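# About Clinis

Clinis is a small company in Sodulport. We teach machines to do the simple work that people do at home and in the back of a shop: wiping a surface, putting a thing in a drawer, moving bottles from one place to another. We also test machines that other companies build, and we tell those companies what we found.

Rostam Golestani started the company after many years of repairing washing machines and shop refrigerators. He had read a lot of promises about home robots, and he wanted to know which of them were true. His first workshop was one room behind the Ghorbani bakery, and the first customer was the bakery itself. They asked for a machine that could clean the counter after closing. We could not deliver it then. We still visit them, and the question has stayed with us.

## Can a machine do the chores yet?

Visitors ask us this before they ask anything else. Our answer is: some of them, slowly, and in a place which the machine already knows.

A robot today can pick up a sponge. It can do it many times in one day and not get bored. But if the sponge is turned a little, or the light changes, or somebody puts a bottle in front of it, the same robot may close its fingers on air. A child of five years does not have this problem. We think it is important to say it clearly, also to the people who want to buy from us.

Drawers are harder than they look. A small knob gives very little to hold, and the robot must pull straight, or the drawer sticks. Plastic bottles are also difficult — a clear bottle is hard for a camera to see, and a thin one bends when it is held too strongly. For these reasons our practice work stays with ordinary things from an ordinary room.
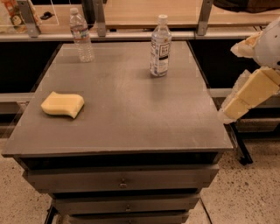
*A sponge and two water bottles on the gray drawer cabinet, with the robot arm at the right.*

## How we work

Our main project is called Mesa. It is a list of 175 small chores, each one written in plain words, such as "put the sponge in the top drawer" or "bring the bottle to the front of the table." Every chore on the list is tried 50 times before we give it a result. We move the objects between the tries, and we do not choose the best day.

A chore counts as done only if a person does not have to touch anything. If the bottle falls and the robot picks it up again, we accept it. If one of us must stand it up, it is a failure. Some of our customers find this rule too strict, and we have discussed it with them more than once, but we have kept it.

The workshop now has 313 square meters, with a kitchen corner, a storage corner and a short piece of shop counter. The furniture is used furniture. We prefer it this way, because people's homes have scratched tables and drawers that do not close well.

## Who we work with

Our customers are mostly makers of robot arms and grippers, and a few shops and laundries that want advice before they spend money. To the shops we sometimes say "wait." Last July we gave this answer to a laundry that wanted a folding machine, and they bought a better table and two good carts.

We do not sell robots to private homes. We receive many letters about it, often from people who care for an old parent, and we answer all of them. For now a home is too full of surprises, and a machine with a strong arm needs a person near it.

## Visiting

The workshop is open to school groups and to anybody who is curious, in the afternoon from two o'clock. Please write first, so we can have one of the robots ready. The visit is free. A longer test of your own machine, with a written report, starts at 3,000 dollars — the price depends on how many chores from the list you would like to try.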